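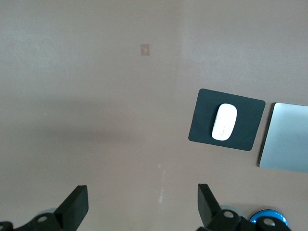 图3 浅褐色平整表面，上方中部有一小块颜色略浅的方形。

3.2 面糊发酵：我们怎么定下"发好了"这件事

先交代一下这一节的来历。上一节写的是米和豆子的配比，写得挺规矩，合作者Delia Bălan看完说可以了，轮到发酵这部分，她让我按实验时的真实过程写，哪怕啰嗦一点。那我就啰嗦一点吧（审稿人要是嫌长，可以直接跳到3.2.4）。

发酵米豆面糊这东西，做过的人都知道，菜谱里最模糊的一句话就是"发到体积膨胀、表面起泡"。膨胀到多少？起什么样的泡？我刚开始做这个课题的时候翻了手边能找到的家庭菜谱，有的写过夜，有的写到第二天早上，有的干脆写"闻着有酸味就行"。对于自己在家摊一张薄饼当早餐，这完全够用。我在家也这么干！可是要拿来比较不同的浸泡时间，就不够用了，因为同一盆面糊，我觉得发好了，Delali Wumbei觉得还差两个小时，我俩能为这个在灶台边上站着争半天。

3.2.1 材料和磨浆

米用的是Ardeleanu供的短粒米，豆子是去皮的黑绿豆，同一批次，分装以后密封放在阴凉处。葫芦巴籽按上一节的比例加，和豆子一起泡。水一开始我们用自来水，后来换成了煮沸放凉的水，换的原因很无聊：四月份Stirisside那边修管道，有几天水里的氯味特别重，我不想让它变成一个变量。换水之前的数据全部没有进入正文的统计，放在补充材料里了，想看的可以看，趋势差不多，就是散得厉害。

磨浆用的是Multby的湿磨机，石辊的那种。米和豆子分开磨，豆子先磨，加水要少量多次，磨到蓬松发白，用手背蹭一下感觉是滑的。米磨得稍微粗一点，捻起来有细沙感。这两句话我知道很不"论文"，所以我们同时记了磨浆时间和出浆温度。磨浆温度比我预想的重要得多。石辊转久了会发热，豆浆一热，后面发酵的起点就不一样了，第一轮预实验里有好几盆发得飞快，我还高兴了一阵子，以为是新批次的豆子好，后来Marius Barbu把温度记录翻出来给我看，我就不说话了。

从那以后泡豆水都提前冷藏，磨到一半停机歇一会儿再继续。盐在两种浆混合的时候加，用手拌，每盆拌的时间统一。用手还是用勺子，我们也讨论过。老一辈的做法都是用手，说手上有菌、有温度，发得好。我们戴了手套，所以"手上有菌"这一条在本文里没法回答，留给以后的人吧。

3.2.2 发酵条件

全部样品在带盖的高筒容器里发酵，盖子虚掩。装的量不超过容器的一半，这个请务必照做，我们有一次装多了，早上进门的时候面糊已经从恒温箱的隔板上往下滴，清理花掉了整个上午。恒温箱是Plullis的台式型号，设定温度见表2。箱子上下层有温差，我们每隔一段时间轮换一次位置，轮换顺序事先排好，贴在箱门上。

正式实验一共做了243份样品，分成不同的浸泡时间和发酵温度组合。每份样品在固定的时间点读一次高度，读数的人不知道自己面前的是哪一组。读数间隔是40分钟，夜里也读。我得在这里感谢一下Amirhossein Jafarzadeh，他把夜班几乎包了，条件是实验剩下的面糊全归他做早饭。

最长的一组跑满了48小时。说实话，低温组要不要跑这么久我们内部意见不统一，Sânziana Pascu认为家里没人会等两天才吃上一张饼，所以没有实际意义；我的看法是很多人会把面糊放在凉快的厨房里，周末才想起来，这种情况多得很（至少我家是）。最后还是跑了，结果也确实有意思，见3.4节。

3.2.3 高度、气泡和酸味，三样东西对不上

原来的计划特别简单：面糊高度到顶的那个时间点，就叫发酵终点。写方案的时候觉得很漂亮，一做就出问题了。

第一个问题是高度曲线的顶不尖。大多数样品涨到一定程度以后会平着走很久，像个小平台，然后才慢慢塌下去。平台的开头和结尾能差出好几个读数，你说哪个算终点？按开头算，面糊刚刚撑起来，舀一勺出来气泡细密，摊饼的时候很听话，推得开，边缘也薄。按结尾算，气泡已经变大，酸味明显，摊出来的饼颜色更深、更脆，但是容易粘，推到外圈的时候会被勺底拖破。两种饼我都爱吃，所以从口味上也没法裁决。

第二个问题是表面气泡。我们本来想按表面气泡的多少打分，分成五档，两个人独立打。打了一轮下来，一致性差得让人难为情。原因后来想明白了：面糊表面放久了会结一层薄皮，皮底下全是气，从上面看却平平整整，于是这盆就被打了低分。拿勺子轻轻拨开再看，又会把结构弄塌，影响下一次读数。我们试过给每个时间点准备单独的平行样，拨开看完就不再用，这样工作量一下子翻了好几倍，豆子也不够。最后表面气泡这一项降级成了备注，不参与终点判定。

第三个是酸味。酸碱度当然可以测，我们也测了，曲线很好看，一路往下走，没有什么惊喜。麻烦在于它没有一个拐点能告诉你"现在可以摊饼了"。有人建议直接取一个固定值当终点，我不太愿意，理由是米豆比例一变，同样的酸碱度对应的蓬松程度就不同，豆子多的那几组缓冲能力更强，要酸到那个值的时候，气早跑掉一半了。

还有气味。Delali坚持每次读数都闻一下，写一个词。她的记录本是我们这个课题里最好看的一份材料，什么"酸奶""湿稻草""刚打开的米酒""有点像苹果皮"，我一度想全部放进附录。她写"苹果皮"的样品，后来摊饼的评分普遍不错，可惜这个词只有她一个人用，别人闻不出来，没法当指标。

3.2.4 最后采用的判定办法

折腾了一圈，我们采用的办法其实很朴素，两步走。

第一步，看高度。连续两次读数之间的增幅小于前一阶段平均增幅的一成，就认为进入平台。进入平台的第一个读数时间，记作候选终点。

第二步，做漂浮试验。从面糊中部舀一小勺，轻轻放进一碗常温水里，能浮住就通过，沉下去就再等一个读数间隔重新试。很多家庭做法里本来就有这一招，磨完豆浆以后也会这么试，看打进去的空气够不够。我们把它挪到发酵之后用，效果意外地稳定，两个人判断不一致的情况极少，毕竟浮就是浮，沉就是沉。介于中间的也有，就是慢慢悠悠往下坠、坠到一半又停住的那种，我们一律按沉处理。

两步都通过的时间，记为该样品的发酵终点。舀勺的位置有讲究，表面那层太轻，底部的米浆会沉得重一些，所以一定是中部，勺子斜着插进去，别搅。勺子每次用完洗净晾干，别省这一步，我们有一份样品就是因为勺子上带了前一盆的老面糊，比同组的兄弟快了一大截，只好剔除。

按这个办法，全部实验累计得到2,626条有效高度读数，缺失的部分主要集中在夜间，处理方式是线性插补，相邻两条都缺的样品则整份不用。

3.2.5 摊饼测试

到达终点的样品在半小时内上锅。铸铁平锅，先热透，洒几滴水看到水珠滚动，抹一层很薄的油再擦掉，舀一勺面糊放中间，由里向外画圈推开。每份样品摊三张，第一张不计分（第一张永远不好看，这大概是全世界摊饼人的共识），后两张由评分人看颜色均匀度、边缘脆度和能不能整张揭下来。

面糊稠度要不要在上锅前调整，这一点我们改过一次主意。起先为了公平，一律不加水。可是发酵时间长的几组明显变稠，推不开，饼厚得像松饼，评分自然低，这反映的是稠度，和发酵本身关系不大。Marius提议上锅前统一调到相同的流动距离：在斜板上放一勺，限定时间内流到标线为止，不够就加水。改完以后长时间组的分数上来了不少，短时间组几乎没动。正文表格用的都是调整之后的数据。

评分人总共六位，都是平时就吃这种饼的人。我们没有找完全没吃过的人来，审稿人上一轮问过这件事，我的回答还是一样：没吃过的人会把酸味当成坏了，前期试过两位，两位都在问卷背面写了"是不是过期"。这对普及工作可能是个有用的信息，对判断发酵终点帮助不大。

有一个偏差得承认。评分都安排在上午，大家是空着肚子来的，头几张的分数整体偏高。我们把上锅顺序随机化了，能抵消一部分，抵消不干净。星期三那一批尤其明显，那天锅热得晚，评分人等了很久，第一张端上去几乎是满分，我自己看着都觉得不可信，所以在敏感性分析里把那一批单独拿掉又算了一遍，主要结论没有变化，浸泡时间的效应略小了一点，具体数值见表4。

馅料没有加。本来Sânziana很想顺便测一下夹土豆馅以后脆度能保持多久，她连咖喱叶都买好了。后来考虑到馅的水汽会把所有差异都盖住，就放到下一篇里去了，买来的咖喱叶当天中午炒了菜。

下面3.3节先讲浸泡时间对终点的影响，温度的部分放在3.4节。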